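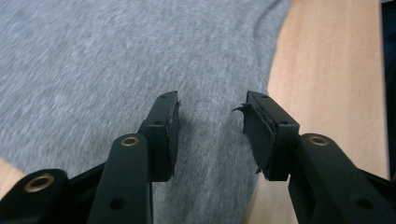
Galley and Cabin Tips for a Week Aboard

A charter boat's galley is a small kitchen that moves. Most of what works at home works afloat, with a few changes. These tips come from our crew notes at Plurura and apply to sailing yachts and motor yachts alike.

Stowing food

Take everything out of its cardboard before it comes aboard. Cardboard gets soft in damp lockers and can carry insects. Write the cooking time on a strip of masking tape and stick it to the bag or jar.

Put heavy cans low and near the middle of the boat. Pack dish towels between glass jars so they don't knock together at night. Onions and potatoes go in separate nets, hung where air can reach them.

The fridge

Freeze half your drinking water in flat bottles 48 hours before you board and line the bottom of the fridge with them. Load the fridge in reverse order of meals, with the last dinner at the bottom. Open the lid as few times as you can. On top-loading boxes, keep lunch things in one basket so it lifts out in a single move.

If the fridge smells, wipe it with a little baking soda in warm water, dry it, and leave the lid propped open whenever the power is off.

Cooking under way

Use a deep pot, even for small amounts, and fill it no more than a third. Set the pot clamps before you light the burner. Serve in bowls. Turn the gas off at the bottle when you are done, and tell whoever cooks next that you did.

Washing up with less water

Scrape plates well, then wash in a small basin and rinse with a spray bottle. A crew of 8 can get through dinner dishes on some 3 gallons this way. Pans with burnt rice should soak overnight in the sink with the drain closed.

Clothes and bedding

Rinse salt out of shirts in fresh water before they dry, or they will feel damp for the rest of the trip. Roll clothes and stand the rolls on end in the locker. Soft bags only, please. Hard suitcases do not fit under the berths at Hivport or on any of the Desmet boats.

Clip laundry to the lifelines with two pins per item, and bring it in before sunset. Don't dry anything over the stove.

Before you hand the boat back

Empty the fridge, wipe the lockers, and lift each berth cushion to check for crumbs and lost socks. Unopened dry food can be left in the crate by the Fanitier dock office.

Page last updated 21/05/2021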